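4. Washing and Drying Knitwear

Read this section before you use the Wool and Delicates programs on the Stinwood 55 for the first time. It replaces the two pages on knits in the printed booklet, which promised more than the machine can do. The Stinwood is a decent washer with a gentle drum. It will not bring back a sweater that has already felted, and you should be wary of any washer that claims to.

4.1 Before you load

1. Find the care label on each item and read it. If it says "dry clean only," the maker may simply be playing safe, but you are the one who pays if they weren't.

2. Sort by color first and by weight second. Dark blues and reds go alone for the first three washes, whatever the label says about colorfastness.

3. Close zippers and buttons. Turn the item inside out.

4. Check cuffs and elbows for loose loops. Pull them through to the inside with a blunt needle. Do not cut them.

5. Put each small item in its own mesh bag. One large bag stuffed with four hats is no better than no bag.

NOTE: "Superwash" on a yarn label means the wool was treated to resist felting. It does not mean it can't felt. Treat it as plain wool until you have seen how it behaves.

4.2 Choosing a program

1. Turn the dial to Wool for anything with more than a trace of animal fiber. Use Delicates for cotton and acrylic knits.

2. Press Temp until the display shows Cold. The Wool program starts at Warm every time and does not remember your last choice. We have asked for this to be changed.

3. Press Spin until the display shows Low. Medium is offered on the Wool program, and we can't see what for.

4. Leave Extra Rinse off unless you can still smell detergent at the end. Every added rinse is more tumbling.

5. Press Start. The door locks after a short delay. If it doesn't lock, open it and close it again firmly. Don't lean on it.

CAUTION: Do not use the Quick program for knits. The drum turns faster in the first few minutes to make up for the short cycle, and that is when most of the damage is done.

The Auto Sense setting weighs the load and picks a program for you. It is fairly good with towels. With knits it often reads a soaked wool sweater as a heavy cotton load and raises the spin speed to match. Switch it off by holding Sense until the light goes out, and check the light again before you press Start.

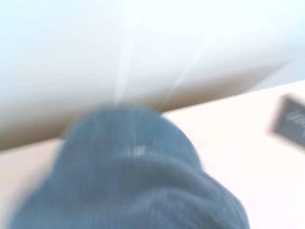

OLLSTEAD, August

Readers of the first edition sent in a good many questions about detergent, and the answers are collected in 4.3 and 4.4. Bukola Isah, who runs the test laundry, went through the claims on the bottles and kept the ones she could repeat.

4.3 Detergent

1. Use a liquid made for wool, or any mild liquid without enzymes. Gultetti Wool Wash is fine. So are cheaper ones.

2. Measure it. The cap on most bottles holds far more than a small load needs. Fill to the lowest line and stop.

3. Pour it into the left compartment of the drawer, not over the clothes.

4. Skip fabric softener. It coats the fibers, makes them feel pleasant in the store sort of way, and leaves cotton knits limp.

Vinegar in the rinse is widely recommended for softness and for "locking in" dye. Bukola tried it on both counts. She found no difference in color loss between the two batches, and the rubber door seal is better off without it. If you like vinegar, put it on a salad.

NOTE: Powder can be used if you have nothing else, but dissolve it in a bowl first. On Cold it clumps in the drawer.

4.4 Taking the load out and drying

1. Wait for the door light to go out. Take the items out as soon as you can.

2. Support the whole weight from underneath with both hands. Lifting a wet sweater by the shoulders will stretch it.

3. Lay the item on a dry towel, roll up the towel, and press along its length. Do not wring.

4. Unroll, move the item to a second towel or a flat rack, and ease it back to its proper size by hand. Measure it against something that fits you if you aren't sure.

5. Turn it over when the top side feels dry. Thick ribbing takes longest.

CAUTION: The Cai drying rack sold alongside the washer has a hanging bar. Use that for shirts. Knits go on the flat mesh only.

The box for the rack says "dries wool overnight." In a warm room with a window open, a thin sweater might manage it. A heavy one in a basement will not, and putting it away damp gives it a smell that takes two more washes to get rid of.

4.5 If something goes wrong

Display shows 169: the load is off balance. Stop the program, wait for the door light, spread the items around the drum, and restart on Spin only. Adding a towel to even out the weight works, but it sheds lint on dark wool.

Display shows 1366: the door did not lock. See 4.2, step 5. If the code comes back twice, unplug the washer for ten minutes before calling for service.

Item came out smaller: soak it in cool water with a little hair conditioner, then stretch it gently while it dries flat. Expect to get back part of the lost length at best.

Item came out bigger: most cotton knits pull in again as they dry. Wait until it is fully dry before you decide it is ruined.

Spare mesh bags are part number 1839. Any mesh bag with a covered zipper will do the same job.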